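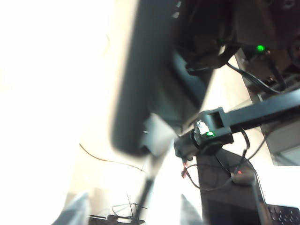
Phone backups, revised

Satish Khurana asked how I back up my phone now that the old cloud plan has lapsed. The setup has changed since June, so the notes are below.

Photos and call recordings sync over the home network to a small server named Flinis. The job starts at 2 a.m. and copies only files that changed. The first full pass moved 724 files. Later passes finish before I'm up.

The phone screen stays off during a sync. Battery saver has to be disabled for the sync app, or the transfer stalls after 5 minutes.

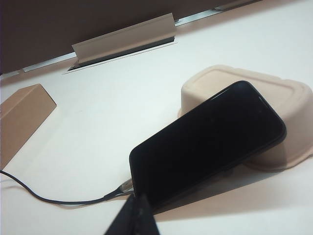 Restoring

I tested a restore on a spare handset. Contacts came back complete. Message threads did not: anything with an attachment lost its date and sorted to the top. Humaira Ghumman sees the same fault on her phone and fixes it by exporting threads separately.

I keep up to nine old snapshots. The oldest is deleted when a new one is written. Encryption is on, and the key is on paper in a drawer.

Next is moving the calendar over.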